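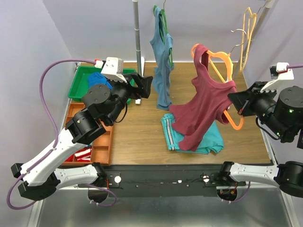 Two robot arms at work with tank tops on hangers on the Surnurden test table.

Surnurden wants more arms – and a budget line to go with them

4/29/25

Surnurden has put a second two-arm table on its equipment list for the coming budget year, along with spare grippers, cabling and a storage rack. The request went to the owners in April and a decision is expected before summer. No order has been placed.

The company sorts, folds and hangs returned clothing for small online shops. It has one table with two arms now. If the full request goes thru, it would have 4 arms in all.

Kirsten Li, who runs operations, wrote the request. She said the hard part was getting quotes that could be compared.

"One supplier puts the sensors in the price of the arm. Another one lists them on page five. Same with mounts, same with install," Li said. "We spent more time on the spreadsheet than on the demos."

Three suppliers were asked. Pladis quoted a complete table, delivered and bolted together. Šťastný quoted arms and grippers only, with the frame left to the buyer. Gasard offered a lease with service included, and an option to buy at the end of the term. Surnurden would not give out the prices.

Li's own pick is the Šťastný offer with a frame built by a local metal shop. The owners are said to be leaning toward the lease. Both are still in the running. Pladis has been asked to requote without delivery, as Surnurden has its own truck.

Tank tops on hangers are one of the jobs used to size up the equipment. Thin straps, soft fabric, a plastic hanger that swings. Shorts are folded flat. Small striped pieces go in a compartment tray. Li said any new gripper has to cope with the straps before she signs anything, and that suppliers were sent the same box of clothes to try.

Part of the request is dull stuff. Cables are on it, and so are cable ties, fuses and a set of jaws for each arm. Last year spares came out of the general repair money, which ran out early. This time they get there own line.

Also on the list: 700 hangers, all one type. The shop has been using whatever comes in with the returns, different colors and shapes, and Li wants at least one station where every hanger is the same. "Cheapest item on the page and the one I get asked about most," she said.

Floor space is the other question. The second table would go along the back wall, where the packing bench is now. Packing would move closer to the loading door. An electrician has looked at the wall and says it needs a new circuit. That cost is in the request too, but under building work, so it does not show up in the equipment total.

No jobs are being cut under the plan, according to Li. The 2 people who run the present table would look after both, and get training paid for by the supplier or, if the lease falls through, by Surnurden. Overtime for the install days has been budgeted seperately.

Lead times vary. Pladis and Gasard both gave a delivery window in weeks. Šťastný would not commit to one until it has a deposit, which Li said she can live with if the price holds.

Quotes are good for 5 weeks. After that all three suppliers can reprice. The owners have the spreadsheet and a one-page summary, and Li is to answer questions in person at the next budget meeting.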